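Vornholm kitchen cell

The Vornholm kitchen cell is a two-arm food preparation station built by Truvmont for teaching and trial use. It consists of a steel base frame, two seven-axis arms, an overhead camera mast and a control cabinet fitted below the work surface. This article covers its setup and routine care.

Installation

The base frame is leveled on four screw feet and bolted to the floor. The mast goes up next, followed by the arms, left before right, as the cable duct of the right arm closes off the rear access panel. Empty weight with both arms fitted is 443 kg. The cabinet needs a grounded supply of its own and 10 cm of free space behind the fan outlet.

Calibration

The mast camera is calibrated against a dotted plate clamped to the work surface. The arms then touch 7 reference pins in turn. If the error at any pin is more than 3 mm, the routine stops and the plate has to be clamped again. Most failed runs come from a loose mast collar — the lock screw works free when the mast is swung aside for cleaning.

Maintenance

Finger pads are changed every month in normal use. The Pronik sleeves over the wrist joints are washed by hand and checked for splits at the seam. Older units have a Kwak wrist bearing with a grease port on the underside; on later units the bearing is sealed and is replaced as a set with its shaft ring.

Knife work

Cutting tasks are taught from recordings of people preparing food at an ordinary counter, viewed from head height. A usable recording keeps both hands and the blade in view, with the holding hand's fingers curled over the piece, as in the cutting of peeled ginger into slices and thin strips.

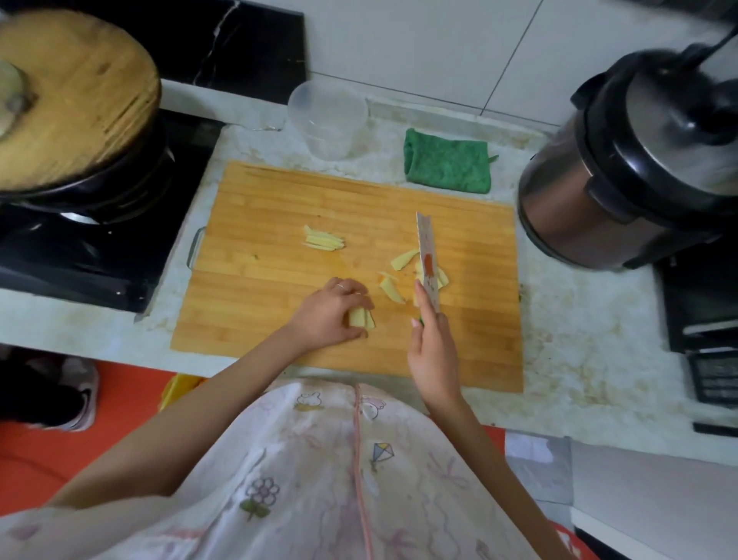

Neema Mwaipopo disputes the monthly interval for finger pads, writing that on a cell used mainly for cutting, the pads on the holding arm glaze over well before then and should be changed whenever the grip test drops below its limit. The service sheet was later revised to list the grip test first, with the monthly change kept as an upper limit.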